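A Friday at the Cinholm vape fair

The press invitation promised "the meeting point of the northern trade". I have had that sentence, or one very like it, from every vape fair I've been asked to since I started writing about e-liquid for a living, and I went to Cinholm with low hopes and a return ticket for the same evening.

The hall is a twenty-minute walk from the station, along a road with no pavement for the last stretch. Doors opened at ten. At quarter past there was still a queue, because there was one scanner for trade badges and one for everybody else, and the trade one had stopped reading. We were let in on the strength of our lanyards in the end. The organisers say 1312 visitors came through over the March weekend. They also say there were 158 exhibitors, and I can only tell you that the printed plan has 46 stands on it. When I asked at the desk I was told the larger figure covers "brands represented", so a wholesaler with a shelf of other people's bottles counts many times over. I do wish shows would stop doing this.

What was there, then? Liquids, mostly. Sandbridge had the biggest stand and the loudest music, and was pouring out a new range of six dessert flavours. I tried four. The custard was decent, the rhubarb tasted of the custard, and the other two I couldn't tell apart with my eyes open. The rep told me they had been steeped for eight weeks. Perhaps they had. The price list was "being finalised", as it was last year.

Kakomska, next to the café, had a smaller table and a better story. They mix their own concentrates and were happy to talk about what goes in them, down to handing over the lab sheets without being asked twice. I took three and read them on the train. They are real lab sheets, with batch numbers, though one of them was for a flavour they no longer sell.

The talks were held behind a curtain at the far end, which did nothing to keep out Sandbridge's music. I sat through a panel on packaging rules where all four speakers agreed with one another for forty minutes. The only useful half hour came from Marjan Nikzad, who runs two shops and had brought her own returns records. Of the 798 devices customers brought back to her, she said, most had nothing wrong beyond a worn-out coil or a dirty contact. Her staff now clean and test before they swap anything. A man from one of the hardware firms said this was not typical. She asked him for his own figures and he said he would have to get back to her.

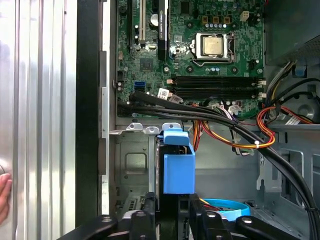
Negi had the stand I most wanted to dislike. They make regulated mods, the kind with a chip that holds the wattage steady, and their banner said "computer-grade control". I have had enough of this talk. A desktop computer has a processor in a square socket with a lever to hold it down, and slots for the memory, so if you want to change a part you lift the lever or open a latch and change it. Negi's chip is glued in under the screen. If it fails you post the whole thing back and wait. I put this to the young man on the stand and he agreed with me, rather cheerfully, and said a version with a board you can swap was "on the list". No date. The mod itself is well made, I'll give them that, and the fire button doesn't rattle.

Food: one van, chips or a falafel wrap, and cash only until the afternoon. The coffee inside was worse than the coffee at the station.

Would I go again? If you own a shop within an hour of Cinholm, the trade morning may be worth your train fare for Kakomska alone, and for the chance to corner a rep or two about late deliveries. If you are coming as a customer hoping for show prices, bear in mind that I found the same bottles cheaper online before I had left the building. The organisers have already booked the hall for next year and are talking about a second room. I would like to see them fill the first one. Trade badges can be ordered from the show's website, and I suggest you print yours out in case the scanner is still sulking.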